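Inga Hand-Held Demonstration Grippers, Pair
Brernano | Part no. 436 | Ships from Lorkley

Inga is a pair of hand-held grippers for recording two-handed tasks without a robot present. The operator holds one unit in each hand and does the job at a table. Jaw opening and hand position are logged together and exported as joint or tool-frame trajectories. Typical first tasks are cloth handling, basket unloading and sorting. 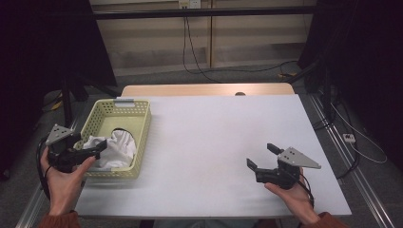 SPECIFICATIONS

Sold as: left and right unit, matched
Maximum jaw opening: 100 mm
Log rate: 49 samples per second
Onboard storage: more than 2000 short demonstrations
Body and fingers: black or dark gray plastic
Top plate: metal, triangular, drilled
Export: Zesto trajectory format, CSV

Soft goods need a slow close. Bring the jaws over the rim of a basket from the side, pinch a single fold, and pause before lifting so the segmenter can mark the grasp. Keep the second gripper open and clear of the first until it is needed. A plain white work surface is adequate for most recordings, and the basket should stay in the same area of the table for the whole set.

Fingers are replaceable. Check the screws at the start of each shift and recalibrate jaw zero after any finger change. The procedure is in the service note by Erdal Bozkurt, revised in January.
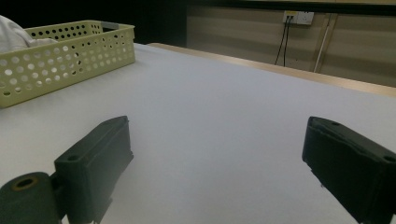 Can one operator's demonstrations be combined with another's?
Recordings from different operators can be merged if both used the same jaw zero and table origin. Run the alignment check in Zesto first and discard any set that fails it.

Integration questions: Yolanda Agudelo, applications desk, Lorkley.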